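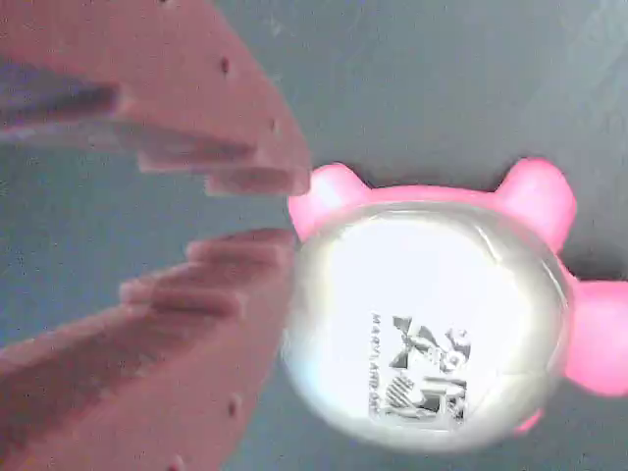 Clirkell es el programa que escribí para coger cosas pequeñas sin volverme loco, y desde esta versión ya se puede instalar sin pedirme ayuda por correo (¡por fin!). Se sienta entre la cámara y el controlador de la pinza, mira lo que hay sobre la mesa, propone por dónde entrar y cierra los dedos hasta donde haga falta. Si ya tienes brazo, pinza y una cámara decente, no te hace falta comprar nada más para empezar.

Lo que más me ha costado son los objetos brillantes. Con un dado o un taco mate cualquier detector se luce, pero ponle delante una cúpula transparente o un caparazón plateado y verás cómo el contorno se le parte en tres trozos, porque el reflejo se come medio juguete. Por eso Pap, el módulo de percepción, ya no se fía de un solo fotograma: acumula unos cuantos mientras la pinza se acerca, descarta las zonas quemadas y completa la silueta con lo que queda. Tengo 1.448 agarres etiquetados a mano con los que lo ajusto, casi todos de piezas pequeñas y redondeadas, y van incluidos en la descarga por si quieres reentrenarlo con lo tuyo.

La planificación la lleva Cidetti. Le pasas el perfil de los dedos (planos, escalonados, con dientes, lo que uses) y él calcula la entrada teniendo en cuenta la punta de verdad, y no un rectángulo de mentira como hacía mi primera versión. Con dedos escalonados se nota muchísimo, porque puedes decirle en qué peldaño quieres que apoye la pieza. 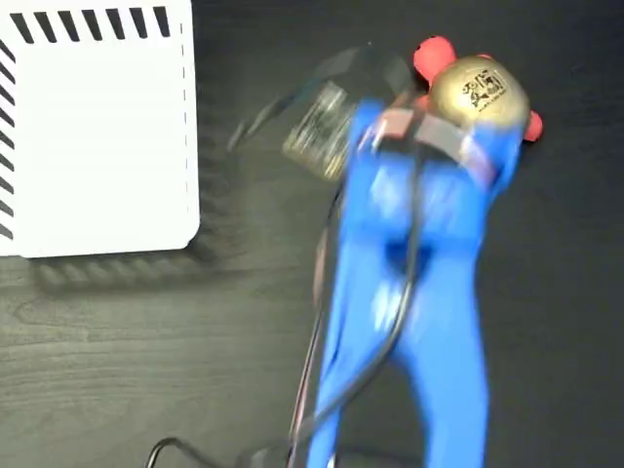 El bucle de control corre a 50 Hz de serie y se puede subir a 80 si tu controlador lo aguanta. Yo lo dejo en 50 casi siempre — a 80 va más fino en el cierre, pero cualquier retraso en la red se convierte en un tirón feo. También puedes limitar la velocidad por tramos: rápido en el traslado, despacio al llegar. Y una manía mía: reservad holgura para los cables en el modelo de colisión. Hay una casilla para eso en la ficha de la pinza, viene desactivada y yo la activaría el primer día.

El visor guarda los últimos 2.000 intentos con su imagen, la entrada propuesta y la fuerza de cierre, así que cuando algo se escapa puedes volver atrás y ver qué estaba pensando el programa. A mí me ha ahorrado tardes enteras.
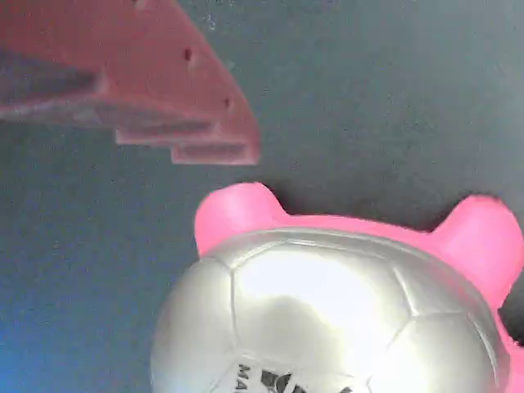 Cosas que todavía no hace, para que no os llevéis sorpresas: no separa dos piezas pegadas del mismo color, no trabaja con ventosas y la calibración de la cámara sigue siendo manual (un rato, un patrón y paciencia). Lo de las piezas pegadas está a medias y me encantaría sacarlo pronto, pero no prometo fecha.

Se instala en Linux, con licencia por puesto y actualizaciones incluidas, y lo distribuye Bester junto con Pap y Cidetti en el mismo paquete. Si tu pinza no sale en la lista de compatibles, mándame el protocolo y un plano de los dedos y le echo un vistazo.

Última actualización: 7 de julio de 2024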